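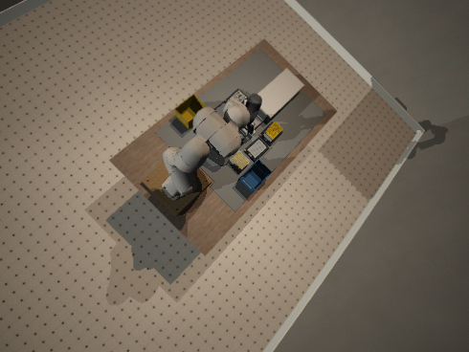

*Findo in the Grorkesora model: arm on its wooden platform, containers in a row, blue and yellow bins on the gray surface.*

# Findo cell: setup and upkeep FAQ

Applies to the Findo portioning cell at Pirnton and to the Grorkesora model we keep beside it. Last edited October 16, 2023. Corrections go to Meriem Farouk (cell) or Drita Todorova (model).

## Setting up

### Do I have to set the cell up in the model before I touch the real one?

Yes, if you are moving the arm, a bin or a container. No, if you are swapping gripper fingers like for like or wiping things down. The model is good at telling you that an elbow is going to swing through a bin. It's much less good at telling you that a scoop is going to work, and a clean run in Grorkesora should never be used as an argument for skipping the slow run on the floor.

### Atanasov says simulation cuts commissioning time by 67 percent. Does it?

I'd like to see the sum. The figure is in the slides they left with us and there is no method behind it that I could find. I asked what was being compared with what, and got a second copy of the slides. What I can say is that checking reach in the model has saved us from drilling a few holes in the wrong place. Then we spent a good part of the saved time keeping the model honest. If you need a number for a budget request, please don't use that one and credit it to us.

### How does the arm get mounted?

It stands on a square platform, and the platform has to be in line with the table. Put the platform down first, square it to the long side, clamp it, and measure from two table edges before the arm goes anywhere near it. Then:

- Lift the arm with two people. The shoulder looks like a handle. Don't use it as one.
- Seat the base fully and tighten the bolts in a cross pattern, by hand first.
- Go over the bolts again after the first warm-up run.
- Write the two edge measurements in the logbook.

In the model the platform is wherever Drita typed it, and it stays there forever. The one on the floor creeps. If yours has moved, fix the platform and leave the model's numbers alone.

### Where do the containers go?

In a row, in the order on the current layout sheet, with the bins where the sheet puts them. Use the corner marks taped on the work surface. The tape beats your eye, and it beats a screenshot of the model too, which people keep printing out and carrying to the cell. A picture taken from above at an angle is a terrible thing to measure from.

### Can I put the containers in a different order if the totals come out the same?

You can, with a new layout sheet and a new slow run. The arm goes to a position. It has no opinion on what's in the container when it gets there, and the current program doesn't check. We've had the right motion performed over the wrong container more than once, and the cell reported success each time.

### Is the warm-up run really needed?

I doubted it, so I tried going without. First picks of the shift were visibly off at the far side of the table, and better after the arm had been moving for a while. Five minutes is what we use now. I can't promise that four wouldn't do, and I haven't seen evidence that ten is any better, whatever the manual says.

## The model

### How close is the model to the real cell?

Close on big rigid things: table, platform, arm, bins. The last comparison had every bin corner within 4 mm of the tape marks, which is fine for bins.

Poor on everything that pours, clumps, bends or wears. The contents of the containers have a surface in the model, with color and texture, and it looks convincing enough that visitors ask about it. How deep the material is on a given morning, and what it does when the fingers go in, you will find out at the cell.

### The rendering shows shadows on the work surface. Can I use it to check the camera lighting?

I wouldn't. The light in the model is one Drita picked so that the layout is easy to read. Ours comes from ceiling fixtures of differing ages plus whatever the loading door lets in. If the vision step is failing, stand at the cell and look at the actual glare.

### It passed 523 runs in simulation. Why did it fail on the floor?

Those runs all started from the same layout, with the same fill level and a gripper that had never been used. Repeating an easy case gives you a big count and very little else. Since then Drita varies the container positions and the fill level between runs, and the pass rate dropped right away, as you'd hope. I trust the lower number more.

### Should I change the model to match the cell, or the cell to match the model?

Depends on which one is wrong, and you have to go and measure. The order we use:

1. Measure the real position from two table edges.
2. Compare with the layout sheet.
3. If the cell is off the sheet, move the cell back.
4. If the cell is on the sheet and the model isn't, tell Drita and she'll update it.
5. If the sheet itself is out of date, stop and get a new one approved before anything moves.

Please don't nudge an offset in the program to get through the shift. Offsets never come back out. Meriem found a stack of them during the last overhaul that more or less canceled one another.

### Who can edit the model?

Drita, and Meriem when Drita is out. Anyone can open a copy and play with it. Put your name in the copy's title so that we don't end up loading it on the cell.

## Routine care

### What gets cleaned, and how often?

| Part | When | How |
|---|---|---|
| Gripper fingers | Every changeover | Remove, brush, wipe, dry completely |
| Wrist | End of shift | Damp cloth, no spray |
| Seams between arm segments | Weekly | Dry soft brush only |
| Work surface | Every changeover | Wipe around the tape marks, then check them |
| Bins | End of shift | Empty, wash, dry, put back on marks |
| Under the platform | Monthly | Vacuum the edges, check the clamps |

The seams are the ones people skip. Fine material collects there and compressed air drives it further in. There is a note from Atanasov saying the joints are sealed and need no attention. They may well be sealed. I'd still keep dust out of them.

### How do I know when gripper fingers are worn?

Lay them against a new pair on a flat surface and look for a gap at the tips. Don't go by the cycle counter. It resets when the controller loses power, so for a long time it told us that every set of fingers was nearly new.

If you do fit a new pair, run the touch-off routine even when the part number is identical. Two pairs out of the same box have given us different heights.

### Do I need the monthly service visit?

We dropped it and do those checks ourselves. Most of the visit was a cable inspection and a software update that we then had to test anyway. I'd keep the yearly one, mainly for brake testing, where we have neither the tools nor the nerve.

## When something goes wrong

### The arm touched a bin. Can I just reset it?

Not yet. Press stop, note where the arm is, and take a phone picture before you move anything. Then check, in this order: the bin against its tape, the platform against its logbook measurements, the fingers for a bend, the wrist for play. If all of those are good, reset and do a slow run with the containers empty.

If the bin was simply off its marks, log it anyway. "Only a bump" is in our book a lot, and Meriem has had to chase a shifted platform back through several of those.

### The arm stops near the far containers with a position error. What is it?

Usually the cable. At long reach it can pull against its last clip, and the model won't warn you as there is no cable in it. Look at the slack with the arm stretched out. If there's enough, try the warm-up run, then the touch-off. Replacing the joint drive is the first suggestion in the support guide and ought to be your last; we bought one that way and it is still in its box.

### Portions are drifting but there is no error. Where do I start?

With the fill level. Then the fingers, then the scale. Leave the program for the end. People like to start with the program, I suppose as it can be done sitting down.

### Can I replay the fault in Grorkesora?

You can replay the motion, which helps with collisions and joint limits. For missed picks, spills and drifting weights it will replay a perfectly good cycle and leave you none the wiser. Save the log and attach it to the ticket either way.

### Who do I call?

Meriem Farouk for anything mechanical or electrical, Drita Todorova for layouts and the model. If neither picks up, leave the cell stopped and hang the tag on it. Atanasov's support line is on the inside of the controller door; have the serial number ready, and write down what they tell you to change before you change it.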